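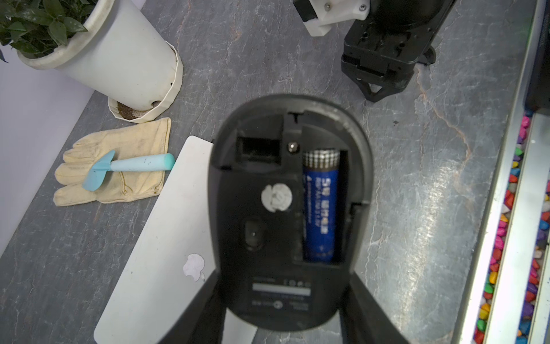

I finally got to Joaquín Rivadeneira's talk on solvents in February, and I've been boring my friends with it ever since! His group at Gornow spent 2 years trying to get dichloromethane out of their teaching labs (if you've ever run a column, you know how much of that stuff goes down the waste jug). They tested 27 solvent blends, mostly ethyl acetate and heptane, and cut their chlorinated waste by 62 percent.

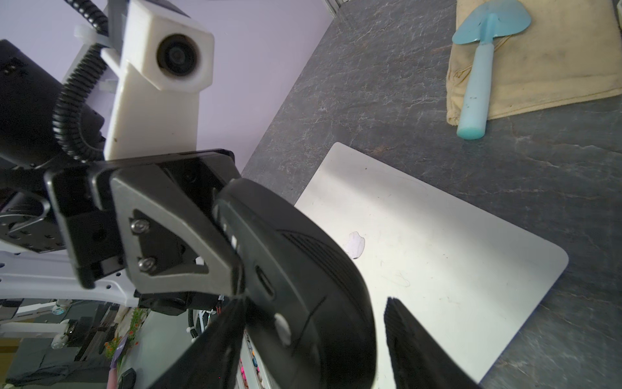
Gripper and wrist bracket, seen close up.

What stuck with me was the part about habits. Most of the old procedures called for the bad solvent just because the last person wrote it down that way. I went home and checked my own notebooks from my Demitz days and, yep, there it was on almost every page. I'm still not sold on the cost side, though. Heptane isn't cheap, and somebody has to pay for it. I asked him about that afterward and he promised to send me the numbers, so I'll post them when they come.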